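Chapter 4
What Counts as Clean? Claims, Labels, and Household Evidence

Most of us have stood in a store aisle holding two bottles that look the same and cost different amounts. One says "natural." The other says "hospital strength." Neither phrase tells you what is in the bottle, how much of it there is, or what anyone did to find out if it works. Yet we pick one, take it home, use it, and come away with an opinion. This chapter is about that opinion and how little usually stands behind it.

I should say at the start that I don't think household products are mostly fraud. Plenty of them do what they are sold to do. My complaint is with the reasoning, both the kind printed on the label and the kind we do ourselves at the kitchen counter. A person who has wiped a table and seen it shine will say the table is clean. Shine is a property of light on a surface. It says something about streaks and grease and close to nothing about microbes, and the two get mixed up in nearly every advertisement you will ever see on the subject.
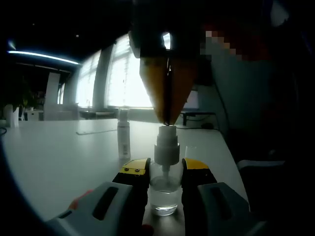

T. Hosseinzadeh

Take the word "clean" itself. In daily speech it covers at least four different things: there is no visible dirt, there is no smell, there is nothing on the surface that could make you sick, and somebody has recently made an effort. The last of these gets the least attention and may do the most work. If you saw your roommate scrub the sink an hour ago, you will rate the sink as cleaner than an identical sink you know nothing about. You are rating the roommate.

Trade language is more careful, though it hides its care well. Cleaning means removing soil. Sanitizing means bringing the number of bacteria down to a level someone has decided is acceptable. Disinfecting means killing or inactivating most of the germs named on the label, under the conditions named on the label. That last clause is where the trouble starts. A product may need the surface to stay wet for several minutes, and it may need the surface to be free of grease beforehand. Spray and wipe in one motion and you have bought a disinfectant and used it as a scented cleaner. The claim on the front was true. It just wasn't about you.

The Hurkent survey

Readers of earlier printings will remember the Hurkent household survey, which I used as a good example and now use as a mixed one. Over one winter, ending in February, 3465 households in the town of Hurkent were mailed a short form asking what they used on their kitchen counters and how often anyone at home had been sick to the stomach. Households that used a spray product daily reported fewer illnesses. The local paper ran this as proof that daily spraying keeps a family healthy.

It may. But look at what was asked and of whom. The form went to the person who "does most of the cleaning," and that person reported on everyone else's stomach. People who spray every day may also wash their hands more, throw out old leftovers sooner, or have fewer small children in the house. They may also be the sort of people who would rather not put down on paper that their family was ill. Any of these could produce the same result with plain water in the bottle. I have nothing against the survey's authors, who listed most of these problems on the second page of their own report. The paper quoted the first page.

Notice too that no one was asked how long the spray stayed on the counter. Given what we said above about contact time, leaving that question out is like surveying people on whether they own an oven and drawing conclusions about their bread.

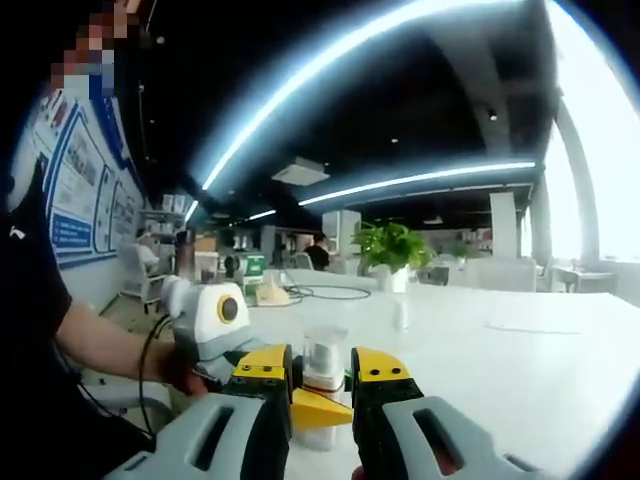
A better design would not have been hard to come up with, though it would have cost more. Give every household the same plain bottle. Fill half of them with the product and half with water carrying the same scent, and don't tell the families or the people collecting the forms which is which. Swab the counters as well as asking about stomachs. Wait long enough to get past the first two weeks, when everyone taking part in a study cleans with unusual zeal. The Skekside trial in Chapter 6 was set up more or less this way, and its results are a good deal duller than Hurkent's. Students tend to find that disappointing. I would ask you to get used to it — dull results are often what is left when the other explanations have been taken away.

A word on percentages

"Kills 99.9 percent of bacteria" is probably the best known figure in the business, and it deserves more suspicion than it gets. Start with the base. If a surface carries ten million bacteria, a kill rate of 99.9 percent leaves ten thousand. Whether that matters depends on what they are, where they are, and what you plan to put down there next. Then ask which bacteria were tested. A lab does not test against everything alive. It tests against a short list, on a hard, smooth surface, at a set temperature, with the product freshly made up to the right strength. Your cutting board has knife marks in it.

There is also the matter of what happens afterward. A counter disinfected at breakfast is touched by hands, bags, mail, and the cat. Few labels mention lunchtime.

None of this means you should stop wiping your counters. Removing soil with soap and water is useful, cheap, and well understood, and there are times — raw chicken is the usual one — when going further makes sense. What I am asking is that you keep the habit separate from the evidence for the habit.

Before you go on

The rest of this chapter works through three product labels from the Brellwood collection, which appear in full at the back of the book. Read each one twice before turning to my notes. On the first reading, mark every word that makes a claim. On the second, cross out the words that could not be shown false by any test you can think of. "Fresh" usually goes. So does "powerful," and so does "trusted." In my classes, a label with 10 marked words rarely keeps more than 2.

Figures and label texts in this chapter were last checked 6/7/19. Formulas change more often than packaging does, so if you have a current bottle at home, use its label alongside mine and write down any place where they disagree.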